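Home Projects Write-ups Kit list Contact

Teaching Arby to tidy a desk: what I learned from collecting the examples
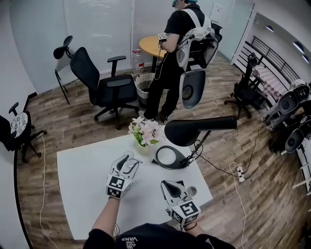

Page last changed: January, by the author (third-year project, Hincombe)

So this is the write-up of my half of the desk project. The other half, the bit where a network gets trained and Arby (our two-armed robot, bolted to a trolley in the workshop) has a go at copying us, is in a separate report and isn't finished yet. My half was getting the examples. I thought it would be the easy half. It was the long one!

The idea is simple enough. We don't drive the robot at all while we're recording. You hold a gripper in each hand, you do the job yourself with the grippers instead of your fingers, and the recording gets turned into something the arms can follow afterwards. The patterned cubes on the grippers are the markers, and the software (ours is called Cho, named before I joined, don't ask me) works out from them where each gripper is and which way it's pointing. If Cho loses sight of a cube for too long the recording goes in the bin. I'll come back to that, as it caused most of my swearing.

The task

We picked desk tidying as you need two hands for some of it and one for the rest, and a white table with a lamp and a vase of artificial flowers on it is cheap to set up. The full list of jobs went like this:

Move the vase from the back of the table to the front, and back again.
Turn the lamp head to the other side by its shade.
Steady the vase with one gripper and straighten the flowers with the other.
Slide the lamp along by its base without tipping it.

A recording is one job from start to finish, hands starting above the table and ending above the table. I wanted the starting positions to be different each time, so before every go I shuffled things a bit. At first I did this by feel, and when I looked back over the first batch the vase was nearly always in the same place, because I'm right-handed and evidently very boring. After that I wrote positions on slips of paper and pulled one out of a mug. It sounds daft but the spread was much better.

How many we got

The target was 900 good recordings. We ended up with 943 that passed the checks, so a bit over, and I'm pleased with that. A normal session was 20 recordings and then a break, and I stuck to that quite strictly after the first week. Your wrists get tired before you notice, and a tired recording is slow and wobbly and full of second attempts. We had more than one person recording and there were often two of us going in the same room, each at a different table, which got through the work faster but meant agreeing who was going to talk and when (we both liked to count down out loud, and kept starting on each other's "go").

Things that went wrong

The cubes. If you turn your wrist inwards, which is what you naturally want to do when you go round the back of something, the cube ends up facing your own chest and Cho can't see it. You have to learn to come at things from the side with your elbows out a bit, like someone carrying a tray through a pub. It felt silly for the first couple of days and then I caught myself making tea that way.

The lamp. A black shade on a black arm on a black base is hard work for the depth estimate, and in some recordings the lamp came out as a sort of fog. We didn't change the lamp. I tried more light on the table, which helped the shade and made the glass vase worse, so we went halfway, blinds shut and the ceiling lights on, and left it like that for everything that counted. I'd like to have recorded some in daylight as well. If the robot only ever sees the room with the blinds down then I don't fancy its chances on a sunny morning.

The vase. It's see-through, so the gripper fingers show through it, and the first trained model (an early one, just to see if the files loaded) seemed to have no idea where the edge of the glass was. I can't fix that from my end except by giving it more examples, so the vase jobs got a bigger share than the others.

Cables. I had to be careful with the lamp cables, as dragging the base tugs on them and the lamp turns when you don't mean it to. We kept those recordings. I argued for binning them but was talked round: the cable will still be there when Arby does it, so Arby may as well know.

File names. My own fault. I let each person name their own sessions and spent an evening working out whether "table2_new" came before or after "table2_newer". We then moved everything into Gakby, the little logging tool the department uses, which stamps the names for you. Do this on day one if you're reading this before starting your own project.

Checking the recordings

Every recording got watched back by someone who hadn't made it. You watch at double speed and mark it keep, bin or ask. I had 19 in the "ask" pile at the end and we sat down and went through them together over lunch. Mostly they were ones where the job got done but in an odd order, say the flowers being straightened before the vase was properly steady. In the end we kept the ones where the grippers stayed in view all the way through and threw out the others. Those decisions are in the notes column in Gakby if anybody wants to argue.

One thing I got wrong to begin with was binning every recording where something slipped. I only wanted nice clean ones. But then there's nothing in the set to show what to do after a slip, and the robot is going to slip plenty. So from the middle of the project onwards, if I fumbled the shade I just went back and got it again, and the recording stayed in with an "r" next to it for recovery. I wish I'd kept the early ones too. They're gone now.

What I'd do differently

I'd write the rules for a good recording before making any, on one sheet, and stick it on the wall. Ours lived in people's heads for far too long and we each had a slightly different version. I'd also practise for a whole session without saving anything. My first recordings are painfully slow, you can see me thinking about every move, and I suspect the model will pick that up and hover over the table in just the same way.

I'd want a few more tables as well. Everything in my set is done on white, and I honestly don't know what will happen on wood. There's a round wooden-topped one in the same room that we could have swapped in with hardly any effort, and I kept meaning to, and then it was the end of term.

The files are on the shared drive in the Arby folder, with the kept and binned lists next to them. The binned ones haven't been deleted (apart from those early slips, sorry again), so if you think I was too harsh you can put them back in. Please change the notes column when you do.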